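Skedora Walks: README

Route notes and GPX tracks for 17 coastal and inland walks, kept by the Plultell walking group. Last checked Saturday, June 26, 2021.

Each walk has a track, a short text file and a list of bus stops. Distances are in miles. Walk 6 has 2 tracks — use the inland one from November to February, when the beach section floods.

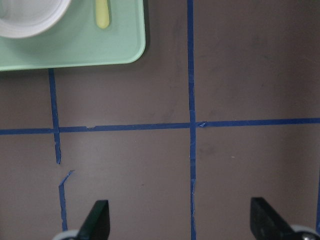

Which walks can be done without a car?
The first 10 start and finish at a bus stop. The rest need a lift at one end.

Corrections go in the file called changes, with the walk number first.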